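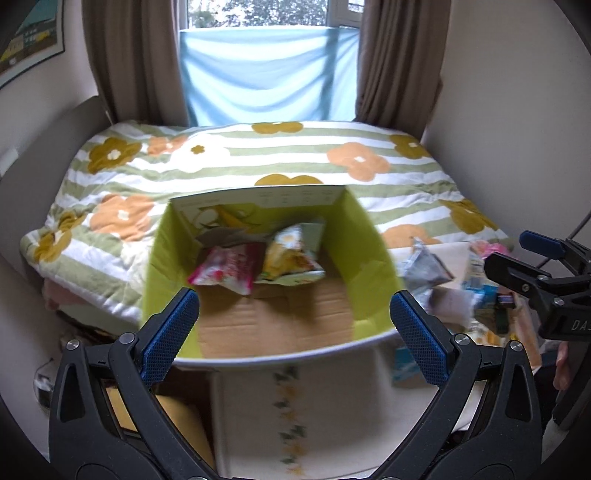
Hi all, the packing task is coming along so well and I have been itching to write about it! For anyone who missed the club meeting, we settled on snacks into a box, done with the two hand-held grippers, and so far the soft packets have taught us more than any block or cup did. Crumpled wrappers are my favorite thing now. A pink snack packet on the left of the box and a yellow snack bag next to it look like easy targets, but a bag changes shape the moment you squeeze it, and the corners you aimed for are gone. The blue pads grip foil much better than the bare plastic did in our first tries (thank you to whoever glued them on so straight).

The count as of last night is 954 demonstrations across all tasks, and 200 of those are packing. I'd love to reach 100 more before the June showcase. If you can give an hour, please sign up on the sheet, evenings are wide open.

Now to Hậu's questions from yesterday:

> On the packing runs, are we supposed to fill the box in the same order
> every time? I have been going biggest to smallest and Vitória goes with
> whatever is closest. Also the Drulholm script threw out 11 of my runs
> and I can't tell why. They looked fine when I played them back.
> And do we still want both hands in every run?
> Hậu Mai

Order: please mix it up. Closest first is fine, biggest first is fine, just don't do the same one all evening. When we trained on the cup task last semester, everybody had started with the left cup, and the policy would reach left even with no cup there. Funny to watch, but we lost a weekend to it.

The rejected runs: I opened four of them, and in every one the fingers were already closing when the recording started. Drulholm wants a still moment with the fingers open at the beginning. Count to two before you move and you should be okay. I can probably rescue the others by trimming, so don't delete anything yet!

Both hands: yes, even if the second one only steadies the box. Yang (the training machine, not a person, for our new members) expects two streams and will choke on one.

One more thing, the Pivitard charger is back in the gray drawer. Put it back there when you're done, please please please.

I'm going to try the first training run on packing tonight around 9 and will post the curves in the morning, good or ugly. If somebody wants to sit in and learn how to launch a job, write me before dinner.

Vitória Vieira
Dristura Robotics Club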